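Collection diary, February 2022

Laundry week. The plan from Zakharchenko came through last night and it is all cloth: pick up, fold, put on the pile, put in the basket. No cups, no drawers, no doors. I was glad to see it. Drawers took a lot out of me.

The target is 200 good examples for the whole set, and a good one means the hands stay in view, the item starts in one place and ends in another, and neither person stops halfway to talk. I'm bad at the last part. We work two to a basket for some of the tasks, which is slower to set up than working alone but gives the model something it hasn't had much of so far.

I took 017 again. I know it isn't supposed to matter which gripper I get, and the people at Torkside say the units are all matched, but I'm used to the pull on this one and I fold better with it.
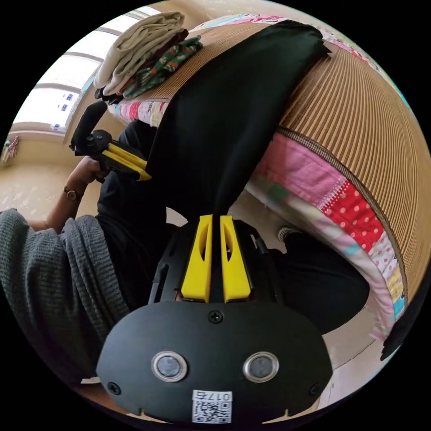 Anikó Borbély
Data collector, Faveden home tasks group

The dark green piece is the one I had the most trouble with. It's long once it is folded, and if I grip it near one end the rest swings and opens up again. What works for me is to take it closer to the middle and move slowly. The guide says to move at "natural household speed," and I've asked twice what that is. At home I throw things in a basket. I don't think they want that.

I also have to remember that folding with two fingers is a different job from folding with a hand. With a hand I smooth things flat without thinking about it. With the gripper there's no palm, so every crease has to be pinched and dragged. By midmorning I'd stopped reaching for things with my thumb. It comes back when I get tired.

We threw out 8 takes before lunch. Most of them were mine. In one I let go too early, in another I picked up two items when the task says one, and the rest were false starts where I began moving before the recording was going. They don't get deleted, they get a tag, and somebody at Zamberg looks at them later. I used to feel bad about the tagged ones. Now I just tag them and reset.

Resetting is most of the day, if I'm fair about it. The fold takes seconds. Then everything has to come apart again and go back to a start position, and the start position has to be a little different each time or the model learns the room instead of the task. So I turn an item over, or shift it along, or put the light one under the dark one. After a while I run out of ideas and have to make myself do something I wouldn't normally do – drop a shirt from waist height and leave it how it lands, for instance. Those are good starts. Real laundry looks like that. 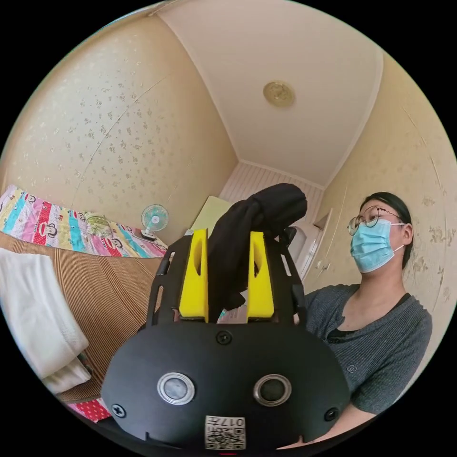 Dark cloth is its own problem. When it's bunched up it's hard to see where the edges are, and if I can't find a corner looking straight at it, I don't see how a model is going to find one from the recording. I wrote that in the notes. The answer last time was that the hard ones are worth more than the easy ones, so keep doing them. Fine. I'd like it if they counted for more too.

I did get better at it. The trick is to lift first and look for the corner while the cloth hangs, and not to poke around in the heap. I'm going to ask for that to go in the guide, because the new people all start by poking around in the heap. I did the same in August when I started, and I have a whole folder of tagged takes to show for it.

We finished the day with 70 accepted, pending review. That's a decent number for cloth. My wrist is sore on the outside, same spot as always, and I need to try the other grip position before it gets worse. Masks all day don't help either. I forget to drink water and then I have a headache on the way home.

Things to sort out before the next session: ask Torkside whether the finger pads should be changed now or at the end of the set. Get a clear answer on the two-person takes, whether we hand the item over or both hold it, because the plan says one thing and the checklist says the other. Bring a thinner sweater – the cuffs keep catching when I reach. Charge everything tonight.

Towels are next. I like towels. They have four corners and they stay where I put them.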